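## Filtering hand-held gripper demonstrations before training

This page sets out the procedure used at the Bresturwood laboratory for preparing drawer-opening demonstrations recorded with the hand-held gripper. It assumes that the recordings have already been copied to the Sukik store and that the reader has an account there. Questions on the method should be sent to Zhuoran Shi; questions on the store itself should be sent to Güven Yurt.

### 1. Check the calibration recording

Each session begins with a short calibration recording in which the fingers are opened fully and closed fully, twice. Open this recording first. If the finger width does not return to the same value on both closures, the whole session must be set aside and reported.

### 2. Remove failed tracking

Run the `track-check` step of Pusico on the session folder. Transparent and tinted furniture is harder for the tracker than painted wood, as reflections in the panels move differently from the surface that carries them. The step marks any recording in which the estimated position of the gripper jumps between neighbouring images.
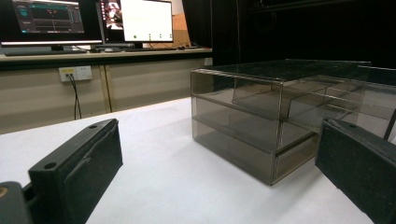
Marked recordings should be viewed at half speed before they are deleted. A jump in the first second, before the fingers approach the handle, can be trimmed. A jump during contact cannot be repaired, and the recording must be removed.

### 3. Set the start and end points

The start point is the last image before the hand begins to move towards the drawer. The end point is the first image in which the fingers have let go and the drawer is still. Pauses in the middle of the motion are to be kept. Earlier versions of this procedure cut them out, and policies trained on the shortened recordings tended to pull before the grip had closed.

### 4. Compare against the unfiltered set

In the January study the full collection held 4,000 recordings, of which 2,791 remained after steps 1 to 3. Two policies were trained with identical settings, one on each set, and each was given 20 attempts at a drawer unit absent from the training data. The policy trained on the filtered set opened the drawer in 19 of them. Results for both policies, with the settings files, are kept in the Gyamfi folder.

Any new collection should be compared in the same manner. Keep the unfiltered set until the comparison has been signed off, and record the version of Pusico used, as the threshold for a position jump has changed between releases.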